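Ernamora Winter Singers and Players
Production Meeting – Minutes
February 2023

Present: music, staging, front of house, wardrobe, program book. Apologies from lighting.

1. Minutes of the last meeting
Approved with one correction. Under item 4, "matinee" should read "both matinees".

2. Review of the December run
All 3 performances went ahead as scheduled. The second interval overran because the lobby doors at the MacKinnon Hall were opened late. Front of house to agree on a written cue with the hall. The processional in the second half was judged too slow at the turn by the side aisle.

3. Venue for next season
The MacKinnon Hall has offered the same dates. The Brurkura Theater is also available but seats only 200, against 300 at the MacKinnon, and has no pit. Agreed to stay at the MacKinnon, subject to the hire fee. Staging to ask whether the get-in can begin a day earlier.

4. Chorus
Adult chorus to be capped at 50. Auditions in October, after the read-through. Returning members will sing a short audition again – this was disputed last year and is now confirmed. The children's chorus is unchanged.

5. Repertoire
The sword dance stays. Two carols to be replaced; music to circulate a list. The mummers' play needs a shorter doctor scene. Parts for the new brass arrangement are in the wrong key for the second horn and will be reissued.

6. Ticketing
Grultodex will again handle online sales. Seat maps must be sent before booking opens. Family tickets are to be sold online as well as at the door.

7. Program book
Song words to be set in larger type. Back cover layout deferred to the next meeting.

8. Any other business
Wardrobe needs more rail space backstage. Carried forward.

Meeting closed.

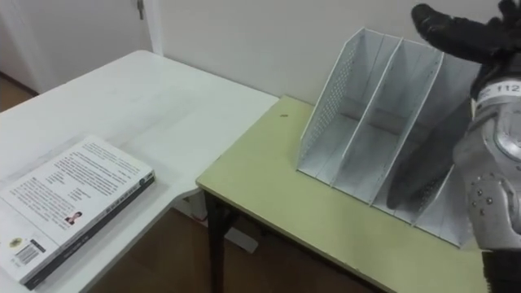
Item 7: paperback, cover with text, small portrait and barcode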